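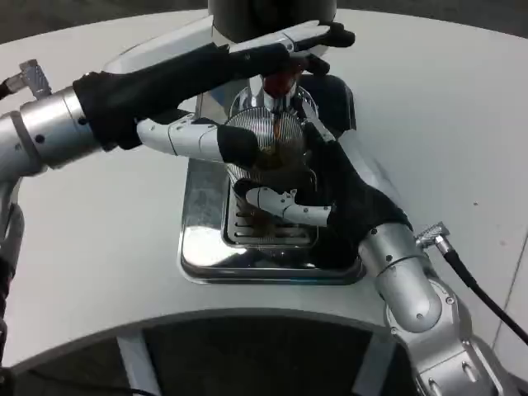
A cup under the spout of the coffee machine, on the white curved table.

Coffee corner: do we need the bean machine?

Several of you have asked when the newsletter will say something about coffee, so I'll say it now and you can be annoyed with me before the weekend. I am still not convinced.

The case for a machine like this goes like so. Beans go in a hopper on top, something grinds them, and a fresh cup comes out of the spout. Benjie Baluyot has made this case to me on the stairs more than once and he makes it well. He says the old drip pot on the Hakberg side tastes like a burned pan after ten in the morning. No argument there. I drink from it too.

What I don't accept is that the cure is a grinder. The drip pot tastes burned by ten because we fill it at eight and leave it on the hot plate. We would do the same kind of thing to any machine. Ask anybody who was at the Avram building when they had their bean machine. It ran nicely for 27 days and then it wanted descaling, and the light that said so stayed on until the thing was unplugged and put in a closet, where I believe it still is.

Then there is the drip grate. I like a shiny chrome base as much as the next person, and under a cup it looks very smart. But a slotted grate has a tray or some such thing under it, and whatever lands there stays there until a person carries it to a sink. Our nearest sink is down the hall past the mail room. Irja Mäkelä tells me the tray on her sister's machine at home needs emptying every day, and that is a house with two people in it. We have 18 regular drinkers, going by the sign-up sheet, and I have met most of them.

Cups are another matter. The clear ribbed ones look good with coffee in them and you can tell from across the table how full yours is. They are also a thin thing to wrap your fingers around when the coffee is fresh. Corina Ghiță wants us to go back to mugs with handles. I'm with Corina, provided people wash their own. The last mug shelf ended up with six mugs on it and every one of them had a ring inside.

On money, the supplier (Kisineck, same people as the water jugs) sent a quote for beans, filters and a service visit. I read it twice and could not find what happens after the first year. Telmo Garrido called them and was told it would be "reviewed." I have had things reviewed before. Telmo also asked whether the price holds if we drink less than the 1,000 cups they assume, and was promised a call back. As of this morning, no call.

A word on taste, as I will be accused of leaving it out. I had two cups from a machine of the same general type at the Bostemell open house. The first was good. It really was, better than the pot by a long way. The second was thin and tasted mostly of warm water, and the man next to me said his was the same. Maybe the hopper was getting low. Maybe that's just how it goes with the second cup.

Darius Costache is keeping the list of opinions, for and against, at the front desk. Please write more than "yes!!" if you can. If you are for it, put down which morning you will empty the tray. If you are against it, put down what you would do about the pot, and "drink tea" has already been suggested.

Until then the pot stays where it is. The last person to pour switches off the hot plate, and there are new filters in the second drawer, under the napkins.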